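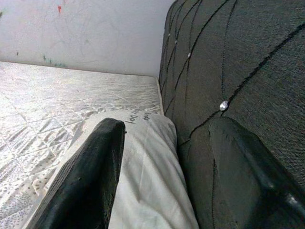
Two Arms in the Bedroom

In a house in Prestdale, a robot named Flallus is learning to move pillows

The first thing Chin-lung Tsai asked me to do was to take off my shoes, and the second was to stay behind the line of the cable. He has been building Flallus for more than a year, mostly in the evenings, and all of the work is done in rooms where people also live. There is no garage. The welding, the little that was needed, was done at the shared workshop on the other side of town, and everything else was carried home on the bus.

Flallus has two arms, and each arm ends in a gripper with two thick fingers. Tsai made the fingers himself. The first pair was hard and narrow, good for blocks and bottles, and on cloth it was a disaster. It pinched one layer of a pillowcase and left the pillow behind. The pair he uses now is wide and round at the tip, so that it can push into something soft before it closes. He casts them in a mold which he keeps in the kitchen, and a new finger must cure for 16 hours before he dares to mount it.

Each wrist carries its own small camera. Tsai was against this at first, as it meant one more cable in a place where cables like to break. He changed his mind in April, when he compared his recordings. From a camera high up, a pillow on a pale mattress is white on white, and the last few inches of the approach are hidden by the gripper itself. From the wrist, the folds and the seams can be seen, and also how much cloth is really between the fingers.

The motor drivers come from Flestava, a small firm which sells to hobby builders. Tsai chose them for the price and has stayed for the manual, which he has printed and filled with pencil notes. He showed me page 30, on current limits. With the limit set too low, the arm gives up when the cloth drags on the mattress. With the limit too high, it will pull the bedding along and not notice. He has found a value between the two, but he changes it again whenever the fingers are replaced.

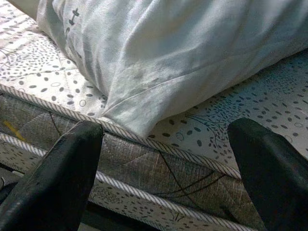
Wai-kit Yen thinks that the current limit is the wrong place to look, and says that a builder should feel the grip at the fingertip and leave the motors alone. The two men have argued about it since they met at the workshop. Yen would put a thin pressure pad inside each finger. Tsai answers that he has tried two kinds of pad, and that both stopped giving a useful signal after a few days of bending. They have agreed to cast one finger with Yen's pad in it and run it on the left arm only.

Until then the testing goes on in the old way. Tsai guides the arms by hand through a movement, records it, and lets the software try to repeat it. Each attempt gets a line in a notebook: the start position of the pillow, the result, and one word on what went wrong. On the day of my visit the notebook had reached attempt 1,431. The most common word on the last pages was "slip." The second was "corner," and this needs some explanation. A pillow taken by the corner will hang down and turn, and the robot, which expects it to lie flat, then puts it down in the wrong direction.
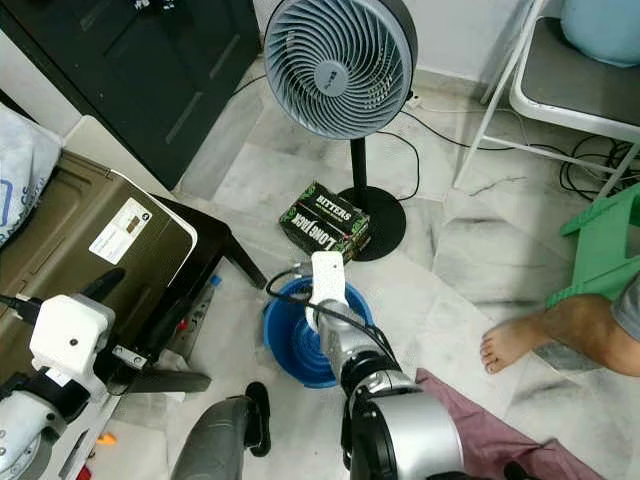 The other exercises take place on the floor. Tsai likes to change the task when the pillows make him tired — boxes are a holiday, he says, because a box keeps its shape. They also tell him whether a fault belongs to the arm or to the cloth. If the gripper comes to a box a little to the left, and to a pillow also a little to the left, then it is the calibration. He repeats that check after every change to a wrist, even when he has only moved a cable.

The cables are his next job. At present each one makes a free loop along the forearm, and with some movements the loop becomes tight. He wants to lead them through the joints, but for this he must open both forearms and make new covers, and he expects the robot to be in pieces for several weeks. Yen has offered him a bench at the workshop for that time. Tsai has not yet said yes. The bus does not run there on Sundays, and Sunday is the day when he has the most hours free.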